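Looking after a mesh office chair

Most mesh chairs wear out early from grit and loose fixings. A clean every couple of months keeps one going for years, and the whole job takes 16 minutes once you have done it before.

Start with the vacuum. Use the soft brush head on low suction and go over the mesh from both sides. Dust packs into the weave and acts like sandpaper on your shirts.

Wipe down with warm water and a few drops of dishwashing liquid, 400 mL in a small bucket is plenty. Wring the cloth out well. Keep bleach and methylated spirits off coloured mesh, as they can fade it or make it brittle. Leave the chair to dry overnight before anyone sits in it.
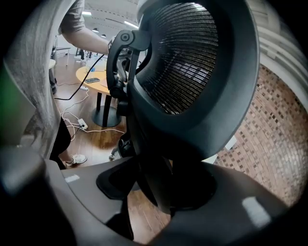
Clestden Repair and Reuse Club, Home Workshop Group

Headrests get greasy from hair products. A soft toothbrush and the same soapy water will shift it. Work along the weave, then go over it again with a clean damp cloth.

If a headrest won't hold its height, look for a screw at the bracket before you buy parts. Tighten by hand until it is snug and stop there. Plastic threads strip easily.

Castors: tip the chair on its side on an old towel. Most castors pull straight out. Cut away hair and thread with nail scissors and put a drop of silicone spray on the axle. Don't use cooking oil, it goes sticky.

Squeaks usually come from under the seat. Check the bolts there first, then the tilt spring.

Never open or drill a gas lift cylinder. If the seat sinks, replace the whole cylinder.

Arif Gazi keeps the club's hex keys and 2 rubber mallets, which members can borrow. Please return them clean.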